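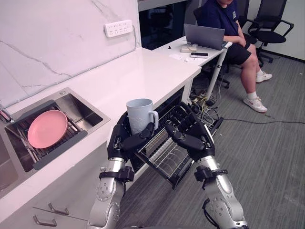 Bino Kitchen Loading Set

Version 3, released August 23, 2024

This repository holds recordings and setup files from Bino, a two-armed robot built in a shared workshop. The recordings cover one chore: moving mugs and plates from a kitchen sink into the lower rack of a dishwasher. All of them were made by a person driving the arms.

The build is a hobby project. The files are shared for people working on something similar who need examples of two-handed work in a kitchen that was not made for a robot.

Contents

episodes/ — one folder per recording, with head camera video, joint positions and hand commands
calib/ — camera and arm calibration files, one per session
config/ — arm limits, hand presets and controller settings
tools/ — scripts for playback, trimming and export
notes/ — session notes, typed up from the paper log
CHANGES.txt — what changed between versions

There are 282 episodes. Each one covers a single item, from the first arm movement until the operator ends the recording. Episodes are numbered in the order they were recorded, and gaps in the numbering are recordings deleted for missing video.

Hardware

The two arms are Trukari units bought secondhand and rewired. Each has a multi-fingered black hand. A strap at the wrist holds a mounting block, which leaves a place to attach things without drilling into the forearm. The cables run along the outside of the arms. We tried routing them inside and gave up after the second broken connector.

The hand controller is a Qaisi board with our own firmware. The firmware source is not in this repository. The settings that matter for playback are in config/hands.yaml.

The head camera is fixed for a session but may move a little between sessions. Always load the calibration file that matches the session number.

The kitchen

The workshop kitchen has a white countertop with a stainless steel sink set into it. The dishwasher is built in below the counter, and its wire rack pulls out over the carpet. A dark gray drying rack sits in the sink and holds the items in a position the hands can reach. The fingers are too thick to get under a plate lying flat.

A work desk stands past the end of the counter. People sit there during recordings, and the video includes them from time to time. Everyone recorded agreed to it. Please don't try to identify anyone.

Items

Items are listed in notes/items.txt. The ones used most are a pale blue-gray mug and a round pink plate. The mug is picked up by the body with the fingers around the front. We did some early recordings with a handle grip, but the mug swung too much, and those are tagged handle_grip so they can be left out.

Recording format

Video and joint data are saved separately and matched by timestamp. Joint data is in plain CSV, one row per sample, left arm columns first. Angles are in degrees. Hand values run from 0 (open) to 1000 (closed).

The left and right labels are from the robot's point of view. Version 1 had this the wrong way around. If you have scripts written for version 1, swap the columns.

Each episode folder also has a meta.json with these fields:

session: session number
item: name from items.txt
lead_hand: left or right
result: placed, dropped, or stopped
tags: free text, may be empty

The result field was filled in by the operator at the end of each episode. We went through them again in July and fixed the ones that didn't match the video. "Placed" means the item was in the rack and the hand had let go. It doesn't mean the item was placed well. Quite a few mugs are leaning on the tines.

Playback

Install the packages in requirements.txt, then run:

python tools/play.py --session 3 --episode 80

The space bar pauses. The arrow keys move one sample at a time. Add --joints to show the joint plot next to the video.

To export, use tools/export.py. It writes to the Kumura format by default. Use --format csv for a single flat table.

Do not send these files straight to real arms. The joint limits in config/ are for our build, and the counter height is baked into the motions. If your counter is higher than ours, the hands will hit it.

Known problems

The left wrist drifts in the later part of long sessions. The calibration file does not correct for it.

Some episodes have dropped video frames. The joint data in those is complete.

Glare on the sink can wash out the area around the drain. We closed the blinds for the later sessions, which helped a little.

The upper rack is not used in any episode. Neither are glasses, cutlery or anything sharp.

There is only one kitchen and one dishwasher in this set. A model trained on it alone should not be expected to work in another room.

License

Data and notes are CC BY 4.0. Scripts are MIT. If you use the set, please cite it as "Bino Kitchen Loading Set, version 3."

Open an issue for broken files. Include the session and episode number — without both we can't find the recording.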